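## Keeping burglars (and porch thieves) out of your house

We had our garage broken into in January, the winter we moved to Mandport, and I've been a bit of a bore on the subject ever since. Most of what I changed afterward was cheap and took an evening, so I'm putting it all down for anyone who has just had that awful feeling of finding a door open that ought to be shut.

Start with the strike plate on the front door, the little metal piece the bolt slides into. Ours was held on with screws so short they barely got through the trim! Swap them for three-inch ones that bite into the framing behind.
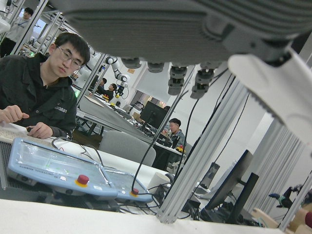 **Is it worth writing down serial numbers?**

Very much so, and do it before anything goes missing. Police can match a recovered item to its owner far more easily with a number. I keep mine in a plain notebook at my sister's, with a copy in my email.

Bikes and power tools come first in my notebook, then the TV, then anything with a cord that I'd be sorry to lose.
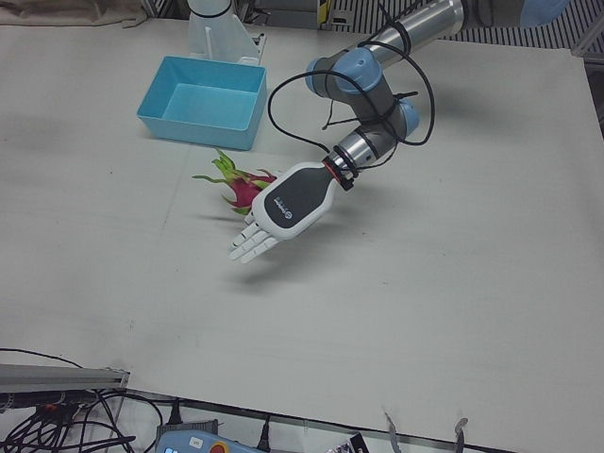
The side window over the laundry sink was our other weak spot. I cut a length of old broom handle to fit snugly in the track, and now it can't be slid open from outside (do make sure everyone in the house knows how to lift it out in a hurry). Painted white, it hardly shows.

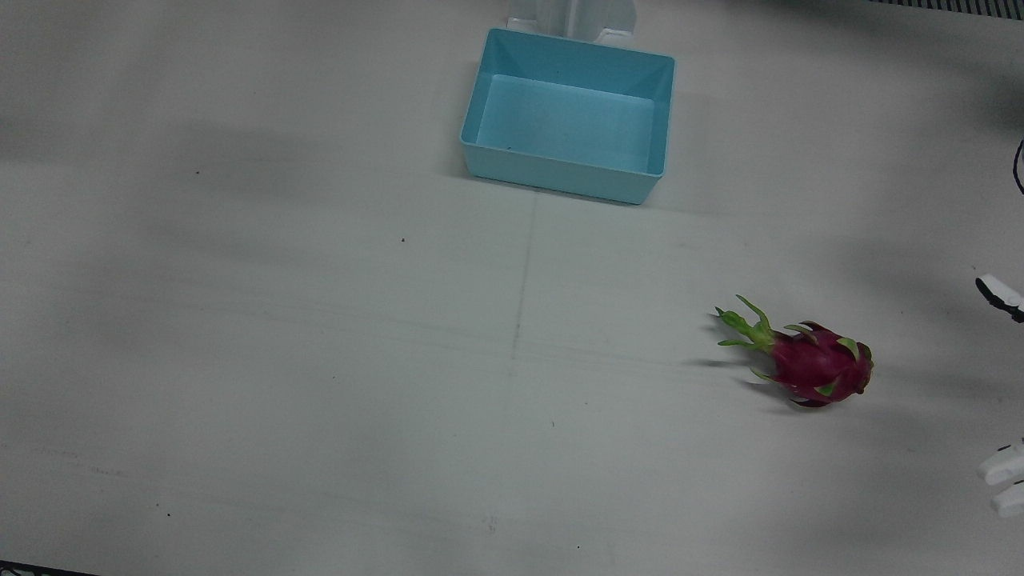 Then there are packages. Ask a neighbor to take them in when you're away, and return the favor, preferably with cookies. If something does get stolen, call the non-emergency line the same day, write down the report number, and save your receipts. We lost $733 worth of tools, and the claim went much more smoothly for the things I had receipts for.

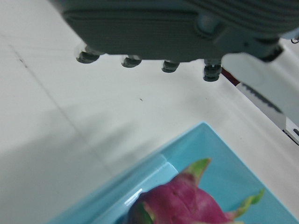 *The underside of a robotic hand, fingertips pointing down.*

Last of all, walk around your own house after dark with the lights on and the curtains open. You'll be surprised how much of your living room you can see from the sidewalk, and you may want to move the laptop.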